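Plulel Opens Refill and Packaging Return Points in Lultov

LULTOV - Household goods retailer Plulel will open return points for used packaging at 2 of its stores in December, the company said. Customers will be able to hand in bags, bottles, cups and trays from any brand, whether or not they were bought at Plulel.

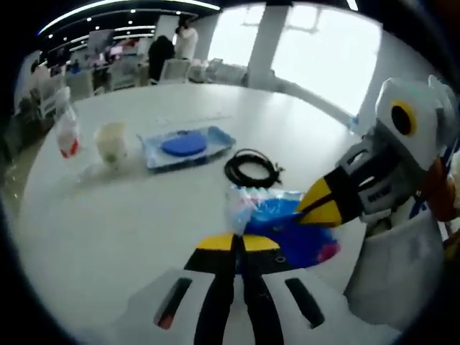
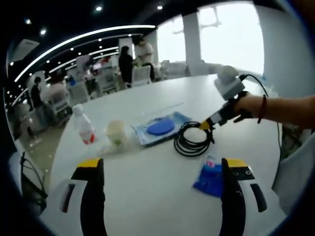 Items on a white round table. Photos: Plulel

The return points will be at the Harbor Road and Station Square stores, near the checkout area. They will be open during normal store hours, from 8 a.m. Packaging should be empty and rinsed. Glass, batteries and aerosol cans will not be accepted.

Returned items will be collected by Jornik, a local hauler, and taken to the Chidiac sorting plant outside Lultov. Plulel expects to collect around 2,000 pounds of packaging in the first 4 months.

The decision follows a survey of 443 Plulel customers. Many said they did not know which plastics could go in their home recycling bin, and several asked for a drop-off place near a bus stop - both stores are on bus routes.

The Station Square store will also sell dish soap and laundry detergent by weight. Customers may bring their own containers or buy one at the store.

Signs at each return point will list what can be handed in. There is no charge and no receipt is needed.

About Plulel
Plulel sells kitchen, cleaning and storage goods in Lultov and nearby towns.

Press contact: Plulel Press Office, Lultov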